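3.2 Desk condition and reported comfort

Study ran at the Drusthorpe site from November, two floors, open plan. Staff could book any desk through Petudent, the in-house booking tool. We took 743 bookings after removing duplicates and no-shows. Of these 157 had a filled-in comfort form attached, which is low, but in line with the pilot.

Desks were grouped by edge shape (square or rounded) and by whether the top had a cable opening. Height was the same throughout. Chairs not controlled for, see 5.1. Light readings taken at seat level, up to 2,000 lux by the south windows on clear mornings, far lower near the lifts.
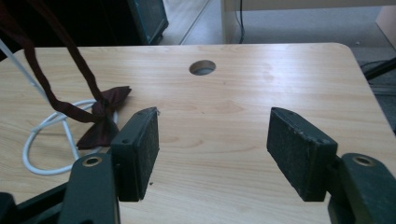 Figure 3. Desk top with rounded corner and round cable opening.

Rounded edges scored better for forearm comfort, mainly in bookings longer than half a day. Short bookings showed no clear gap. Cable openings made little difference to comfort scores but came up often in the free-text box: chargers dropping through, leads too short, that sort of thing. Glare complaints followed window distance more then desk type. We had expected the reverse, going by the Teshome survey.

Forms were scored on a scale of 0 to 10, with no middle label. Some people clearly read this as a ranking of the whole office and not the desk they had sat at. Those answers were kept in. Removing them shifts the averages slightly but not the order.

Bookings from the Drarik team were left out of Table 4 as they mostly kept to the same bank of desks all month, so no comparision was possible.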